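07/05/2018

Back in the Ponlow unit all day, making boxes. I say making. They arrive flat and already made by somebody with better machinery, and I persuade them into standing up. The Ametepe order is for 1,169 of the things and I did a fair share of them before lunch, in sandals, on concrete, which my feet would like entered in the record.

Harish Rajput came by to watch for a while. His theory is that you square the corners first and let the bottom flaps follow. My theory is that the bottom flaps follow no one. You lean in up to the elbow and push, and one goes down and the other comes up to see what the fuss is. He did a box his way to show me. It took him longer than mine, and he left to make a phone call.

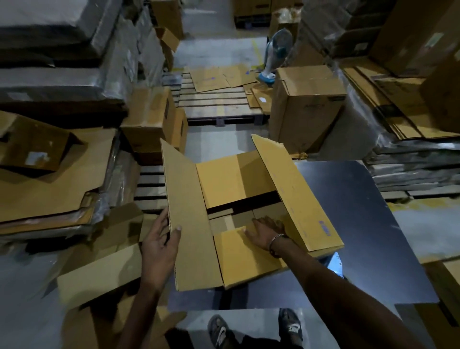

Afternoon was slower. New cardboard has a smell I used to like, back in March. My knuckles have those little dry cuts again and I forgot the hand cream – it is in the other bag, where it has been since the last time I wrote this down.

The tape ran out at the worst moment, naturally, and the replacement roll was the cheap kind that splits down the middle. Spent 20 minutes picking at the end of it with a thumbnail. Harish said to charge it to Drostunham. I don't think Drostunham knows I exist.

Home by seven. Ate toast over the sink. A parcel had come for me, one pair of socks in a box big enough for a toaster, and I flattened it without thinking and stood it by the door. Tomorrow the Ukora lot, smaller size, fiddlier flaps. Must find that bag.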